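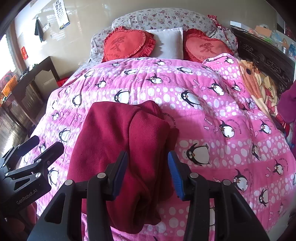

The Night Bus to Pulgate

So I missed the 259. You'd think a person who has lived in Hitdale her whole life would know when the last bus goes, but I was standing outside the bakery with my dead aunt's dog, Cù, and an overnight bag, watching the tail lights go up the hill.

Cù sat down. He's a big gray dog and when he sits he means it.

The thing is, I'd promised to have him in Pulgate by morning. My aunt had left him to a man she'd been writing to since before I was born (letters, real ones, in a shoebox) and he'd called that afternoon and said, very politely, that he'd bought a bed for the dog and could we please not put it off again. I'd already put it off all August. I'd gotten used to the snoring!

So we walked. It's all downhill as far as Hetville, and it was warm out, and I had half a cheese roll to bargain with. I talked the whole way. I told Cù about the house and who was getting the piano, and how I'd packed one sweater of hers for him to sleep on and then unpacked it and then packed it again.
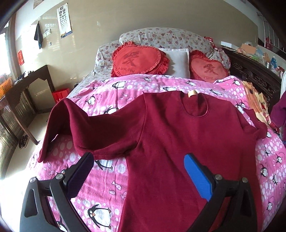
He stopped at the Hetville bridge and wouldn't cross. I pulled, I begged, I gave him the roll. Then headlights came around the bend, and it was the 259, empty, heading back the wrong way to the depot. The driver opened the door and looked at the dog.

"That's Cù," she said. "Where's your aunt?"

I couldn't get a word out. She turned off her engine and moved her lunch bag off the front seat, and Cù climbed up the steps ahead of me.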